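Tables of the Wetow Street House

Hello and welcome back! This gallery has been sitting half finished since October, and I'm so happy to have it up at last. It's all about the tabletops in the house: the ones we eat on, the ones we fold shirts on, and the big old one in the hall that eats mail. I love a good plain tabletop more than is probably reasonable (ask Ikechukwu Onyeka, who has helped me carry most of them up the stairs).

A few notes before the wood. I wipe everything down with a barely damp cloth and then a dry one, always along the grain. Crumbs first, though! A brush from Surkley does that job, and it has outlasted two vacuum cleaners. Coasters live in the drawer nearest the door, and we use them maybe half the time.

The hall table came from the Dodenard sale, and it was filthy when we got it home. Two evenings of wiping and it looked like a different piece of furniture. The folding table is the opposite story: cheap, wobbly, and in use every single day. I wouldn't trade it.

Gallery

Pale blond wood, and just look at those long wavy lines! They bunch up tight in one corner and then open out into broad, easy bands. I could follow them with a finger all afternoon, and the soft shine in the middle makes me want to clear off every table I own.
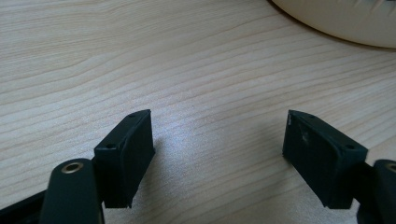

Ayodele Aliyu: Love these pages! I have a pale table too and the tea rings drive me up the wall. Do you oil yours, or leave it alone? Mine was oiled years ago and it has gone a bit yellow by the window.

I leave mine alone, Ayodele, and I move things around every few weeks so the light gets at all of it evenly. For tea rings I'd try the dry cloth first and be patient with it. Send me a picture of yours, I'd love to see the grain!

Next gallery: shelves, and the pantry at Oyewole Road.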